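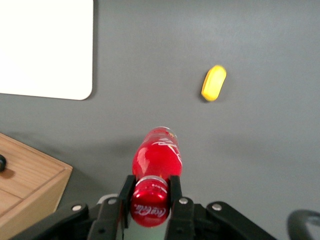 You'd better not cut the chapter on tow ropes, Priya Boateng wrote to us one June, when she heard we were trimming the second edition of the Wirnel tug book. We didn't cut it. We made it longer, and she sent back a page of corrections.

So, hello! I'm Teresa Ziółkowski and I run Sowa Books, a very small press in Drelstead that publishes books on river tugs, ferries, barges and the people who worked them. Most of our list is about the Wirnel and the towns along it, with the odd trip out to the coast when a manuscript is too good to send back. If you've ever stood on a landing and wondered why the ferry comes in at that funny angle, you're our kind of reader.

I didn't plan on being a publisher. I was keeping the accounts for a marine supply company, and my desk was next to the shelf where the old crew lists ended up. I started reading them at lunch. Then I started taking them home (with permission, before anybody writes in). There was one deckhand whose name was spelled differently on every single list, and I got it into my head that I wanted to find out which one was right. I wrote to his niece, she wrote back with a shoebox's worth of letters, and that became our first book, Nights on the Upper Landing. It was 16 chapters long, which is too many, and I set the type myself on a home computer, which you can tell. We printed 200 copies. I still have a soft spot for it, crooked page numbers and all.

Grażyna Śliwiński came on after that as editor. She grew up over a chandlery and she can't stand a sentence that gets a boat wrong. If an author has a tug "sailing" anywhere, it comes back with a note in the margin. She's also the reason our books have proper indexes now. I used to think an index was a luxury and I've been told, more than once, that I was mistaken.

Weronika Ostrowski draws our maps and the cutaway plans of the vessels. People ask all the time if they can buy her drawing of the steam ferry engine room as a print, and yes, you can, just ask when you order. Czesław Krawczyk packs and mails everything and answers the phone before noon. After noon it's me, and I'm slower at finding things.

What do we publish? Working history, mostly. Pay disputes, ice seasons, how a pilot learned a bend that moved every spring, what the cooks made when the stove was out. We like rates and tariffs and we like gossip, and the best manuscripts have both. Our longest book so far is The Troltura Line, the story of the barge company that carried nearly all the gravel on the lower river and then fell apart over a quarrel about a dock lease. It runs to 467 pages and I'd have happily gone on! The chapter on the strike is the one readers write to us about, and they don't agree with each other, so the paperback has a section of their letters at the back.

We don't do naval warfare, model kits or shipwreck treasure. Other presses do those very well. We also don't take fiction, although Grażyna has been known to read a novel somebody sent and write them a long letter about it.

If you've got a manuscript, or half of one, or a drawer full of your grandfather's discharge papers and no idea what to do next, please get in touch. Send a letter first telling us which river, which boats and which years, and a few pages if you have them. Please don't mail original documents. Copies are fine to begin with, and if we need to see the real thing we'll come to you or meet you at the office. It can take us a while to reply in the fall when the new books are at the printer, so give us a nudge if you haven't heard. Nudges are welcome.

The office is upstairs from the rope store on the old quay in Drelstead. The street door sticks, push hard. We open at 9 in the morning and you can look through anything on the shelves, including the out-of-print titles, which we don't sell but will let you read at the big table for as long as you like. The bound crew lists are here too, and the tariff books, and a run of harbor notices with a gap in it that we would dearly love to fill. If you have any Drelstead harbor notices from before the lock was rebuilt, call me. Call in the afternoon so you get me and I can be excited at you directly.

Orders go out by regular mail, and shops can ask Czesław for the trade list. The next book is on the women who ran the ferry ticket offices, and Weronika is still working on the map.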